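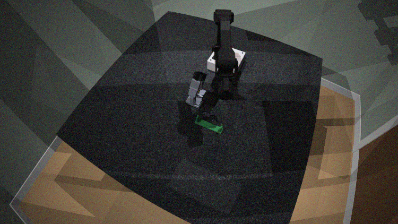 How many practice runs should a shared arm complete before the workshop signs it off for unattended use? The Condeck shop rule is 24 consecutive picks without a fault, logged by the member who built the program.

2 min read

zbergeron
The figure is too low. I request that it be raised to 277, the length of one full job.

atia_shop
A run of that length would occupy the bench all evening. Members are limited to seven hours per week.

zbergeron
Then the rule should distinguish between short and long jobs. A loose base bolt seldom shows in 24 picks.

brunton_k
I support the present rule - with a bolt check added before each session.

atia_shop
The bolt check will be entered in the draft. The count remains open for comment.

Contact | © Condeck Shared Workshop | Back to top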